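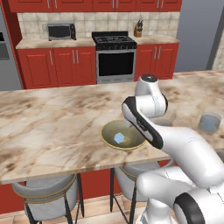 A simulated kitchen, with the gripper above a bowl that holds a blue cube.

The Kitchen Can Be Fake and the Lesson Real

Sat 18 July

I have been reading robot learning papers for long enough to have a favorite kind of result, and it's the kind where somebody changes one dull thing and the numbers move. The Pundex study is one of those, and I've been pestering everyone at lunch with it all week.

The setup is as plain as it gets. A white arm works over a marble island in a rendered kitchen with red cabinets. There's a bowl, there's a small cube, and the policy has to deal with the cube. People outside the field look at a task like this and wonder why grown adults spend years on it. Fair enough! But a cube in a bowl is a mean little problem. The rim of the bowl gets in the way of the fingers, the sides slope, and a grasp that works fine on a flat counter can catch the rim and shove the whole bowl along instead.

What the Trultside group did was stop treating failed attempts as trash. The usual recipe is to collect demonstrations, keep the ones that end well, and train on those. They had 1730 simulated attempts on hand, good and bad together, and they kept every one. Then they went through the bad ones and marked the moment where each attempt stopped being recoverable. Everything before that moment went into training as ordinary data. Everything after it was used to teach a second, smaller model what trouble looks like.

I love this. Think about what a failed grasp contains. The arm reached over the counter correctly, slowed down correctly, lined up with the bowl pretty well, and then in the last inch it came in at a bad angle. Most of that motion is perfectly good driving. Throwing it away because of the last inch is like tearing up a whole letter over the signature.

The part that got me out of my chair was the recovery behavior. With the trouble model running, the arm would start down into the bowl, back off, shift its wrist, and try again, and the group had never given it a demonstration of backing off on purpose. They ran 117 test layouts that the policy hadn't trained on, with the bowl moved and other things set on the counter, and the retries turned up all through them. The plain version, trained only on successes, mostly pressed on with whatever approach it had started.

Now the complaints, and I have heard them all from my own colleagues. The first is that simulation flatters you. Contact between a fingertip and a smooth cube is hard to model, a rendered bowl slides the way its friction setting tells it to, and real counters have crumbs. I agree with all of that. I'd be suspicious of anyone quoting these success rates as a promise about a real kitchen. But the claim I care about is a comparison: same simulator, same arm, same attempts on disk, different use of the failures. If the physics is a bit wrong, it is wrong for both sides.

The second complaint is harder, and I don't have a good reply yet. Somebody has to mark the point of no return. The group used 2 annotators and let them argue over the disagreements, and the paper admits that the arguing took longer than the marking. In simulation you could probably automate this. You can save the state at any step, restart from there a bunch of times, and see whether anything ever succeeds. Edwards, the lab down the hall from mine, is trying exactly that, and I hope they publish even if it flops. On a real arm you can't rewind, so the marking stays a human job for now.

Still, look at how cheap the idea is. It needs no new hardware and no giant model. Most labs have a drive somewhere full of attempts that went wrong, named something like "old_bad_2," and they have been meaning to delete it since April. Please don't! I have already dug ours out. We're setting up the same comparison in the Clurkbridge simulator, starting with drawers, where a failure looks very different and the point of no return may be much easier to find. A jammed drawer can usually be pushed closed and pulled again. Whether the method needs that sharp edge between "still fine" and "lost," or works just as well when the edge is blurry, is the thing I most want to know.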